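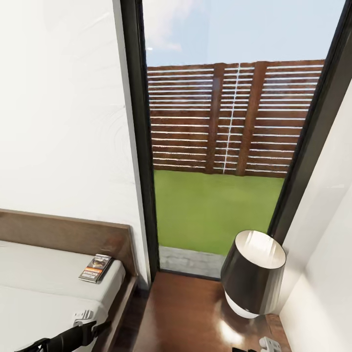

Start with the bedroom. I know everyone wants a robot arm for the kitchen, and I get it, I did too! But a bedroom is where a first home arm earns its keep for the least money: picking small stuff up off the bed, putting the book back on the nightstand, bringing the charger to where you can reach it. Light things, short reaches, a soft surface if something gets dropped.

Here's how I'd plan the spending, after one good purchase and one I had to send back.

## Measure before you shop

- **Reach.** Stand where the arm's base would go and run a tape to the farthest spot you care about. Then add a hand's width. A maker's reach number usually means the arm stretched out straight, and an arm stretched out straight can barely lift a paperback.
- **Mattress height.** Bedding squashes. Measure to the top of the covers, then press down and measure again.
- **Door swing and walking room.** If you have a glass door to the yard, open it all the way and leave a clear path from the bed. Mark the arm's full circle on the floor with painter's tape and live with it for a few nights.
- **Outlets.** Find one the arm can have to itself. Lamp, phone charger and arm on one old power strip is a mess I don't recommend.

## Write the real budget

The arm is the big number but it's never the only number. My second try, the one I kept, came out like this:

| Item | Cost |
|---|---|
| Bellamy arm, used, with gripper | $3,467 |
| Rolling base and floor clamps | $673 |
| Soft finger pads, spare cable, cord covers | $100 |

The base hurt. I'd planned to bolt the arm to an old nightstand, and the nightstand wobbled so much that the gripper missed everything by an inch. Buy the base at the same time as the arm and skip that month of grumbling.

Leave some room for spare parts too. Finger pads wear out, and they're the cheapest upgrade going — a fresh grippy set made mine so much better with thin booklets that I ordered two more.

## Simulate first, it's so worth it

Build your room in a simulator before you pay for anything. I use the free level of Kisura, which is plenty for one room. Put in the bed, the lamp, the glass, the walls, all at your real measurements, then drop in the arm you're thinking about and send it after something tiny on the mattress. I tried 14 base positions in one evening and found only three that reached the pillow end without swinging through the lampshade. That evening is what talked me out of the bigger Zerkitz model I'd nearly ordered.

A few things to try while you're in there:

1. A flat book, lying at an angle. Flat things are hard to pinch!
2. A small light-colored thing on light bedding.
3. Late-day sun through the glass and a shiny floor. Reflections can confuse a camera, so change the lighting and run it all again.
4. The same jobs with the base moved two inches, because you will bump it with the vacuum.

## New, used or rented

Rent if you can. Sisomum, the tool library I belong to, lends small arms by the week, and a week is long enough to learn whether the motor noise bugs you at 6 a.m. (It bugged me. I now run mine after breakfast.)

For used arms, ask the seller to show every joint moving slowly, both directions, with something in the gripper. Ask whether the emergency stop is included. If it isn't, add one to the list above and put it within reach of your pillow.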